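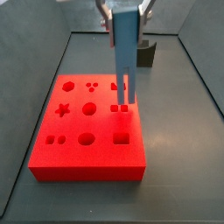 Asine shape-sorter demos, README

Teleop demos, one arm, one red sorter block, one black holder, gray bin. Recorded by hand at the Bronembridge bench. Read the known problems section before you train anything.

What's in it

900 episodes. 10 Hz state, wrist pose, gripper opening, operator commands. Plus fixed-camera video, side and above views, not every episode has every view (check views.txt).
Split by operator, 4 of them. Don't shuffle across operators if you want to know whether your policy generalizes to a new person's hands. It mostly doesn't.

How demos were collected

Handheld controller, clutch on the thumb. Squeeze to move, let go to reposition your hand. Speed is capped on the descent. Operator starts from wherever the arm was left, no homing.

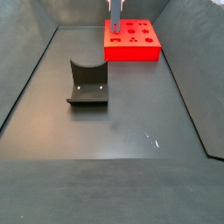
Arm down at the block, left rear. Holder in front.

Holder stays in the bin for all episodes. Block gets turned and moved between sessions, so don't hardcode hole positions. Star is not always where you think it is.

Kinesthetic demos (pushing the arm around by hand) are in the folder hand_guided. Smaller set, smoother paths, hands show up in some of the video. We kept them seperate because the force readings are junk while somebody is holding the wrist.

Labels

success: 0 or 1, set by operator right after the episode
retry: number of times the operator backed off and came down again
hole: shape name as typed. Yes there is "octagon" and "hexagon" and "round thing" for the same hole. Mapping is in shapes.csv

Known problems

- Clutch presses show up as flat spots in the command stream. Filter them or your policy learns to hover.
- Clock drift between video and state, up to 2 frames. Fix script is in tools/, run it once only, running it twice shifts everthing again.
- Glare on the floor in a lot of the video. White specks too. Masks based on brightness will pick them up.
- Operator 3 is left-handed and comes in at a different angle. Good data, just looks odd in the plots.

Reset views

Each session also has stills with the arm out of the bin. Use them for block pose, they are easier than anything with the gripper over the holes.

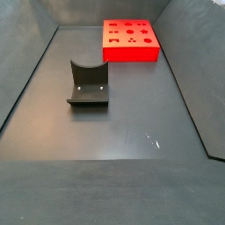 Etornam Sowah: Tried the flat spot filter on the Plallier split and it also eats the real pauses, the ones right before insertion. Those matter. Can you log the clutch as its own channel?

Done for July sessions onward, column is clutch_raw. Older ones you have to guess from the velocity. Threshold we use is in the Samarakoon config, tune it yourself, it's not great.

Loading

unpack, then python load.py --split asine_a
Needs the codec package from requirements.txt or video comes back empty with no error.

Bad episodes: open an issue with the episode number and operator.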